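The Trial Month

The Clalance came to our flat in Hinholm in September, on a trial of 15 days. My aunt signed the paper. She said a machine for 2,314 was too expensive, but a machine for nothing she could permit.

On the first evening she gave it a small task, to put the drinks away. Then she sat down behind it with her arms crossed, like a teacher at an examination.

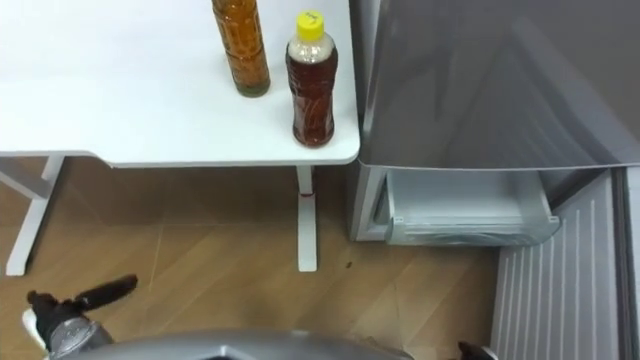 The two bottles, the table and the open drawer.

"It is thinking," I said.

"It is standing," said my aunt. "For this I could keep your uncle."

I read to her from the booklet. The firm, Kusuma, asked for patience during the first 5 days. My aunt took the booklet from my hand and used it as a fan. Outside, the last bus to Filtville went past and the window trembled a little.

"The yellow cap first," she told the machine, quite softly. I had never heard her speak so softly to any of us.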